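Eight Songs In and Still Not Sure

Thursday, December 27, 2018

The new Helmy record came out two weeks ago and I have now played it enough times to say something about it. I didn't want to write anything after one listen. I did that with the last one, and I was wrong about half of it.

Some background for anyone who doesn't follow this band. Helmy started out as a duo, became a four piece for the second album, and is now back to two people and a drum machine. The first single, "Gridberg," went up in the fall with a video shot in a parking garage. It got passed around a lot, more than anything they had done before, and there was talk that it might get picked for a few of the year-end lists. It made one that I know of.

"Gridberg" opens the album, and it's still the best thing on it. The bass comes in late, the vocal is dry and close, and it ends before you expect it to. Track two, "Spare Room," is slower and has a long outro that I skip. Track three is an instrumental. I like it more than most people seem to.
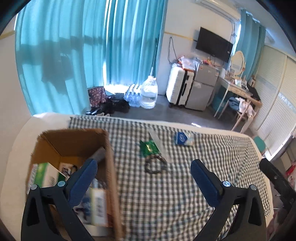 The middle of the album is where I have trouble. Songs four through six are all at close to the same speed, and all three have the same keyboard sound. I listened to them in order on the bed one afternoon with the lights low, then on shuffle, and on shuffle they were better. The keyboard part in "Fekach" is a short pattern that repeats for the whole song, small even squares in a grid like the checkered cloth I was sitting on, and it never changes until the last chorus. Then everything bends for a few bars and goes right back. I think that's the one good idea in the middle stretch. Played between two songs that sound just like it, you can miss it completely.

The lyrics are plainer this time. The second album had a lot of lines that sounded good and didn't mean much when you read them. There is less of that now. "Bus to My Sister's" is about taking a bus to his sister's house, and that's all it's about. It runs under three minutes and has one chorus. I would have taken two more songs like it in place of the closer, which goes on for over seven minutes and fades out twice.

I bought the vinyl. They pressed 300 copies for the first run and mine is number 20, so I must have ordered early. It cost more than I wanted to pay. The sleeve is thin and the lyrics are printed so small on the insert that I read them on my phone. The record itself sounds fine, quiet between tracks, and side two has more low end than the download does.
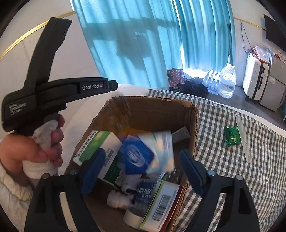
Danish Usmani wrote to me after my short post about the single and disagreed with nearly all of it. He thinks the four piece was the real band and that going back to a drum machine makes the songs feel like demos. He also said the long closer is the only track where they sound like they are trying, and that I would come around to it by summer. I have played it four more times since his message. I still think it should end at the first fade.

He's right about the drums on "Spare Room," though. There is a live version from last year with the old drummer and it has a lot more push to it. If you can find that one, play it before the album version.

They are playing the Cluvus in the spring. Last time I saw them there the opener ran long and they cut their set to nine songs. I already have a ticket. I'll write up the show if they play anything from side two.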